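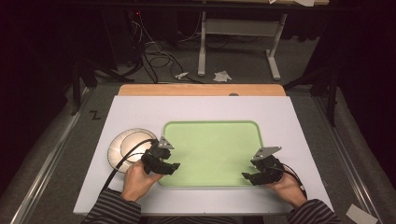 Nimow Hand-Held Gripper Pair

Search products Enter keyword Go
Reading time: 3 minutes

The Nimow pair is two grippers and one person. You supply the person. Hold one in each hand, do the chore you would like a robot to do someday, and the pair records how you did it. Then do it again. Most of our customers stop finding this novel by the second morning, and the product has been designed with the second morning in mind.

What it's for

Gathering demonstrations for two-handed tabletop work: lifting a tray, passing a part from one side to the other, putting a lid on something that would prefer not to have one. The operator works directly on the object, with no robot arm in the loop, so there is no arm to book, crash or apologize to. Recordings are saved as one file per attempt, with both hands on a shared clock.

Each gripper carries a triangular gray metal plate on top. Please don't use it as a handle. It looks like a handle, we know, and version 3 of the manual has a whole page on the subject.

What's in the case

Left gripper and right gripper
Two black cables
Two spare sets of fingers
Calibration card
Case, with foam cut for everything except the calibration card

Setting up

Work on a plain board if you can. White is dull and dull is good: a light green tray on a white board is easy to pick out, and a white tray on a white board has cost one of our testers a long afternoon. Run each cable out to its own side before you start. If they cross at the beginning they will be braided by lunch.

Plan on 20 practice attempts per operator per task, and throw them away. People hate throwing them away. They are full of hesitation, second grabs and little pauses to look at the screen, and a model will learn every one of those faithfully.

After that, vary the starting position. An operator left alone will put the tray back in exactly the same spot each time out of sheer good manners. Ackroyd, our session software, can call out a new position before each attempt. It has a mute button, which was the most requested feature of last year.

How many attempts do I need?

More than you have. For a single pick-and-place task with one object, our own reference set, Zatidari, holds 253 attempts, of which 171 survived review. The rest were dropped for late starts, a hand leaving the working area, or an operator answering a question in the middle of a lift. Zatidari is free to download with any purchase and includes the rejects in a separate folder, which some customers tell us is the more useful half.

Known annoyances

Lefties have asked about swapping the grippers. The two are not interchangeable, and swapping the labels in software only mirrors your problems.

Long sleeves are fine. Loose cuffs get into the fingers.

Ordering

Sold as a pair only. Orders placed by noon ship from Mandmont the same day. Replacement fingers and cables are listed under Spares.

Contact Nimow | Shipping and returns | © Nimow, all rights reserved | Back to top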